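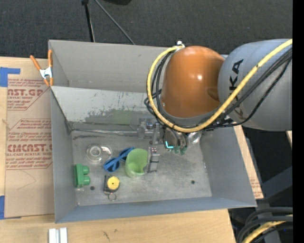

Mamta Vishwakarma wrote back to the circular to ask whether mixed small goods should be tipped into a bin at all, given that the hard plastics scratch each other and the clear pieces come out worst. The question went with us to the Briltlow open day on Sun 13 November, and most of these notes deal with it.

## Site and layout

Briltlow takes in household oddments and toys, sorts them, and sends usable pieces on to the Park Street shop. Intake is at the rear door. Sorting, washing and shelving follow in that order along the north side of the building, and visitors were let through in groups with a short talk at each stop.

Dolores Ostrowski gave the sorting talk. April was the busiest month of the year, with 2,509 pieces logged. The log records a piece once, at first sort, so returns from washing do not inflate the figure.

## Bins

Open metal bins are used for first sort. The grey one on the light wooden tabletop is large, with a scuffed floor, and the goods in it lay loose, mostly toward the left half. A translucent light green cup was standing upright near the centre. A blue piece with looped ends lay directly beside it, and a green toy-like block stood against the left wall.

The load in that bin was a fair test of the Briltlow method, which sorts by handling risk before it sorts by type. Clear pieces are lifted first. Cups and other open vessels follow, and are checked for small parts inside before they are moved. Long or looped shapes come next, as these tend to drag their neighbours when lifted. Solid blocks are left to the end.

On Mamta's question, the answer given was that tipping is allowed for soft goods only. Hard goods are set down by hand. Darnell Doucet had argued for felt liners at the planning stage. Liners were tried and dropped: they held grit, and grit did more harm to clear plastic than bare metal did.

Bare metal has its own drawback. A clear object on a grey floor is hard to pick out by eye, particularly where light comes off a curved edge. Briltlow's instruction sheet calls for a second look from the opposite side of the table before a bin is signed off as empty.

## Washing and shelving

Washing is done in 20 litre tubs. Water temperature was not posted. Tinted translucent pieces are kept apart from fully clear ones, a rule carried over from the old Nirkum depot and kept without much discussion.

Shelving uses the Borka label system: one colour for the type of goods, one number for the bay. There are 14 bays. Bay 6 holds cups and beakers, and was full. Bay 9, blocks and figures, had room. The labels are printed on matte stock and could be read from the aisle.

## Points to follow up

- Ask Dolores for the instruction sheet, including the lifting order.
- Price two open metal bins with a rolled rim. Ours have a folded edge that catches sleeves.
- Gwendolyn Mahmoud to compare our label stock with the Borka type.
- Mamta to get a written reply on tipping.

Parking is on the east side, and the entrance from the lower road was closed. Diệp Vương has the visitor leaflet and the spare floor plan.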